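Six Bars and a Gray Bin: An Afternoon with the Kasgate Robotics Club

The first thing the club captain tells me is a number. "We're at 354 tries since August," she says, grinning, "and 255 of them were good ones!"

A good one, in Kasgate terms, means the arm reaches into a bin of jumbled bars and comes out holding exactly one. The students call the project Droron (the name won a club vote and they're proud of it), and they've entered it in the Zelico student challenge, where the bars can land any way they like.

"People think the arm is the hard part," says the teammate who writes most of the code. "But look at a bar leaning up against the wall. Where do you even grab it? I love that question. I think about it on the bus."

The red and green bars are their practice set. The bin is clamped to the table, and the team has strong feelings about those clamps. "If the bin creeps over even a little, all our positions are off," the captain says. "We lost a whole week to that once."

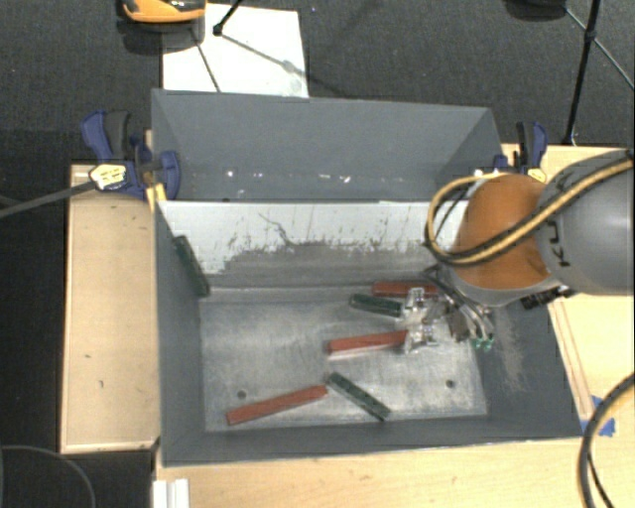
What comes next

The club has two big jobs left before the contest: picking up speed, and dealing with bars that lie right alongside each other. Their teacher can't wait. "They argue about angles at lunch," he says. "I've taught for years and I've never had to chase kids out of a classroom before!"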